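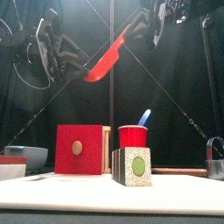
I've been selling the Trondcombe teaching kit for long enough to know what people ask first, and it's nearly always "do I have to program it?" You don't! You take hold of the two hand controllers, move them the way you'd like the arms to move, and the arms follow you while the software records the whole lot. Kitchen things are a lovely place to start, and a big plastic scoop like the red one is my favourite, as you've got a narrow handle at one end and a wide bowl at the other, so each arm gets a different sort of job. Cups and small boxes are good too, and you probably own plenty already.

What you get: two follower arms with grippers, two hand controllers, the power supply, all the cables and a spare set of gripper fingers. The order code is 1112 if you're ringing up. You'll need your own table and a computer.

Setting up took me 15 minutes the last time I did it, though my first go ate most of an evening (I'd swapped the left and right leads, so please look at the stickers). Jana Teuber wrote the printed guide and it's very clear — start at page 7 if you've used a Rollesex controller before.

A few tips from me. Go slower than feels natural. Record the same task again with the objects shifted a bit, then again from the other side. If you fumble one, bin it and carry on — the delete pedal is there for exactly that.

We pack orders at Flirnberg every Wednesday, and postage is free if you buy 3 kits or more. Spare fingers are sold separately, in pairs.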